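My second summer job abroad was at a campsite outside Wivport, and I got it mostly because Janka Vaněk had already said yes and there was one more bed in her caravan. We were both students, both short of money, and neither of us had ever been further west than her uncle's house.

The coach took all night. We were dropped at a petrol station at five in the morning with two suitcases and a phone number for a man called Bongani Sithole, who ran the site. He came in a van with no back seats and drove us the last nine miles sitting on bags of charcoal. By half past seven I was cleaning a shower block.

There were 90 pitches and I learned them in a week. Mornings were bins and showers, afternoons were the shop. I sold milk, gas bottles and a great many buckets and spades. My English was good on paper, but I could not understand a word anyone said for the first fortnight. People asked for things like "a bit of string" and I would bring them the whole shelf, one item at a time, until they nodded.

Malsha Pathirana worked in the shop with me. She was in her third year there and knew which families tipped. She also taught me to count change out loud, which did more for my English than four years of school. On quiet evenings we walked the coast path to the harbour and shared one portion of chips between three – Janka never had any cash on her.

I still have my wages book from that June. The first month came to 454 pounds after rent, and I remember thinking I was rich. I bought a pair of boots and sent the rest home.

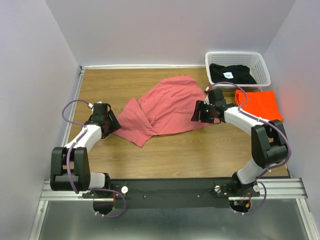
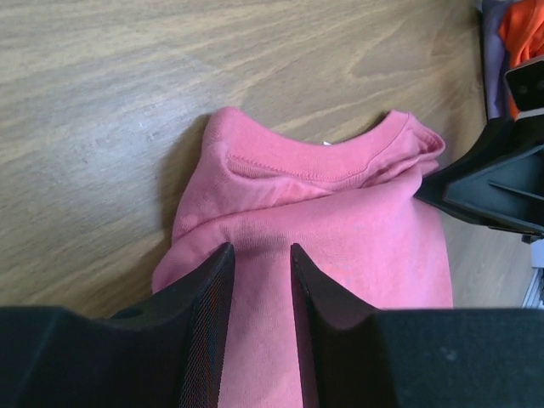

The last week was the hardest work. The site closed in stages, and we went from caravan to caravan stripping beds and emptying fridges. Bongani paid us in the office on the final afternoon and gave each of us a jar of his mother's pickle. Mine leaked into my suitcase somewhere on the way to the ferry.

Janka went back the next year and the year after that. I meant to, but I had found a summer placement at Merivell by then and it paid better. Malsha and I wrote to each other for a while, long letters at first and later just cards. Her last one had a new address on the back, and I have it in the same drawer as the wages book.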